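The Long Road to a Clean Counter
Household robots can hold a towel. Whether they can finish the chore is another matter. 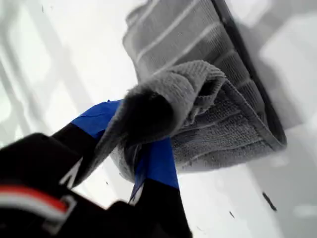
At the Plellstead test center, wiping is treated as a serious subject. The staff there have spent the year since October asking whether a machine can be trusted with the small jobs that fill a morning at home, and the results so far are mixed.

Cloth remains the chief difficulty. A cup keeps its shape when it is gripped, but a towel folds, bunches and slips, and each grasp leaves it in a form the software has not met before. Of 430 wiping trials recorded by the center, 321 were completed without human help. A further 73 ended with the cloth dropped.

"A person feels when the towel has stopped touching the surface," said Chaiwat Kaewmanee, who directs the trials. "The machine often keeps on wiping the air."

Pongsak Mahawong, an engineer at Prondurier, takes a more hopeful view. His firm expects to place six machines in hotel kitchens next year — under supervision, and only for flat surfaces. Homes, he said, will have to wait longer.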